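Home Help Board > Cleaning > Surfaces

Does whiteboard "restorer" do anything, or is it just oil?

Asked by Lollach

I rent a desk in a shared office and the boards there ghost badly. The manager wants to buy Gostach restorer for all of them. The label promises 1,000 wipes per bottle, and I'd like to know who counted. I tried a dab on a spare surface and all I got was shine.
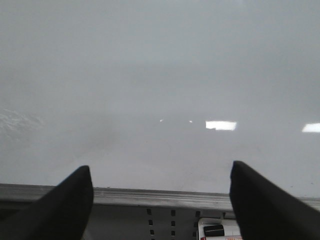
Pale gray, glossy, and not much else to report.

Has anyone used this stuff for longer than a week? Reviews on the seller's own page don't count.

2 answers

Ekanayake answered (accepted)

I'm doubtful too. Most restorers I've bought leave a slick film that fills the worn spots for a while. Ink wipes off nicely in week one, then the film goes and the ghosts are back. Before spending anything, clean one board with rubbing alcohol, let it dry, write on a corner and wipe after a day. If it still stains, the coating is worn and no bottle will grow it back.
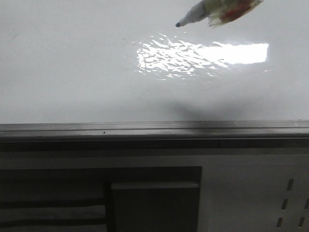

Marker over a clean board, with the ceiling light showing in it.

Don't judge by gloss. A worn board can look great from across the room. Look low along it with a lamp on and check for streaks.

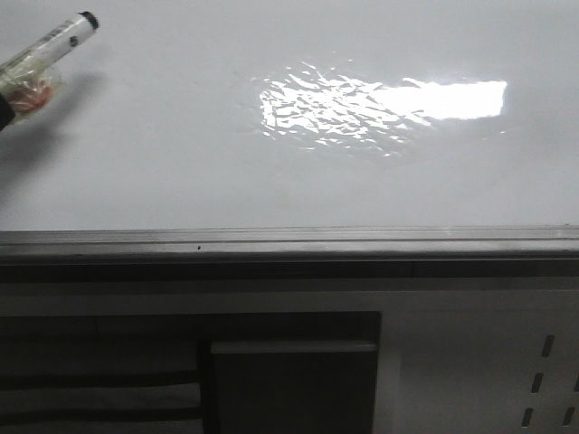
Page last changed: Monday, January 1, 2018

Smudges near a glare patch like that one are easy to miss head on. I'd want to know what they are before I put any product over them.

Itside answered

We used it at my old job in October and it worked great, 200 wipes easy. Maybe you got a bad bottle? Car wax is the same thing and cheaper.

Comment from Lollach: 200 is a long way from 1,000. And is it the same thing, or did someone tell you that?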